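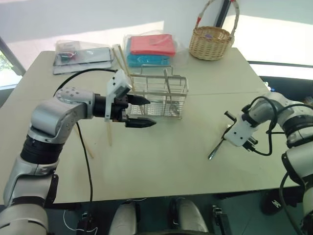
Kitchen and Table Goods Assistant (part-time)
Kilcombe Household Store, Homov

Kilcombe invites applications for a part-time assistant in its kitchen and table goods section. The position is offered for 24 hours per week, beginning in September, and reports to the section supervisor.

Duties

The assistant will sort and set out small household goods, including chopsticks, spoons, utensil racks, folded cloths and baskets. Chopsticks are to be matched by length before they are placed in a rack. Cloths supplied in clear bags remain in their bags until sold, and any bag that is torn must be replaced before the item goes on display. The assistant will also prepare gift baskets to order, keep the work tables clear between orders, and record damaged goods in the stock book.

Requirements

Applicants must be able to stand for most of a shift and to handle small items with care. Experience in a store, kitchen or stockroom is welcome but is not required. Applicants must be available to start at 11 a.m. on working days. Training is provided during the first 2 weeks, at the full rate of pay.

Terms

The appointment is for an initial period of 3 months and may be extended by written agreement. Staff receive a discount on all goods sold in the store, except items marked as reserved. Work aprons are supplied and laundered by Kilcombe.

How to apply

Application forms are available at the service desk of the Homov store. Completed forms, with the names of 2 references, should be returned to the same desk or mailed to the Personnel Office, Kilcombe Household Store, Homov. Incomplete forms will be returned to the applicant. Candidates selected for interview will be notified by mail.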